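Jaber Irkari
@jaberirkari

Thread on hat sweatbands, brim boards and why most caps die in the wash. I do repairs and alterations out of a small shop in Furkthorpe and caps are now a fair share of the bench work. 1/14
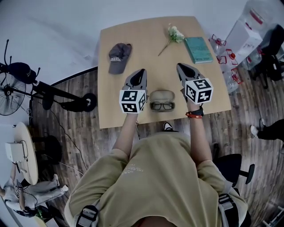

Grey cap, white lettering, top left.

2/ Start with the brim. Older caps have a cardboard or pressed fibre insert. Newer ones have moulded plastic. Flick the brim with a fingernail. Plastic gives a sharp click, board gives a dull one. If it's board, keep it out of the basin altogether and spot clean only.

3/ Board swells when soaked, and it dries with ripples. I have tried steaming it flat under weight and have never got one fully back. Replacement means unpicking the brim seam at the sweatband, pulling the old insert and cutting a new one from plastic sheet.

4/ The sweatband does most of the work. It's a strip of cotton or polyester twill folded over thin foam or interfacing, stitched round the inside of the opening. Salt and skin oil collect there first. By the time a stain shows on the outside, the band has been full for months.

5/ Treat the band by itself before anything else. Cool water, a little plain dish soap, soft toothbrush. Work along the weave. Leave it 11 minutes, blot, repeat. Scrubbing across the stitching lifts the thread and then the band rolls.

6/ No chlorine bleach. It reacts with sweat residue and turns the yellow darker. Oxygen bleach is fine on cotton if the colour holds. Test it on the inside of the back strap, where the cloth is the same dye lot.

7/ Lettering. Flat embroidery will take a soft brush. Raised embroidery has foam under the thread and doesn't like heat or pressure. Printed lettering gets a damp cloth and no more. If the print has started to crack, cleaning will take the loose bits off and you can't put them back.

8/ Dishwashers. I get asked every week in summer. The detergent is alkaline and strips dye, and the heat in the drying cycle is enough to soften a plastic brim. Those wire cap cages hold the crown in shape but they do nothing about either problem.

9/ Drying. Pad the crown with a rolled towel, or set it over an upturned bowl close to your head size. Keep it out of direct sun and off the heater. In Furkthorpe in July that can mean two full days. A fan on low speeds it up.

10/ Shrinkage happens in the band before the crown. If a fitted cap has gone tight after a wash, dampen the band only, put the cap over a bowl one size up and leave it overnight. You'll get back half a size if you're lucky.

11/ Replacing a sweatband is a decent first repair. Unpick the old one, keep it, use it as the pattern. Cut the new strip 70 cm and trim after pinning. Begin and end at centre back. Size 90 needle, polyester thread, long stitch. Short stitches perforate the buckram and the front panel goes floppy.

12/ Buckram is the stiff mesh behind the two front panels. It's set with starch or resin. The starch type goes soft when wet and mostly recovers if you dry it in shape. Once it has been creased, the crease stays. Please don't fold your cap to fit it in a bag.

13/ Thread, since two people have asked already. I use the Bruken bonded polyester in the 2,000 m cone. One cone has lasted me 93 caps and there's still some on it. Dark grey hides on most bands, so I rarely change it over.

14/ Storage: crown up on a flat shelf, or on a peg by the back strap. Stacking is fine for soft caps and bad for structured ones. A drawer with a lid of other clothes on top will flatten the front panels by spring.

Adding one I left out. Metal back buckles rust from the inside of the fold and the stain goes straight through to the strap. Dry that part first, with the strap pulled out of the buckle.

Replies are on. If you're asking about wool caps, say whether the lining is stitched or glued. The method is different and I'll do a separate thread for glued ones.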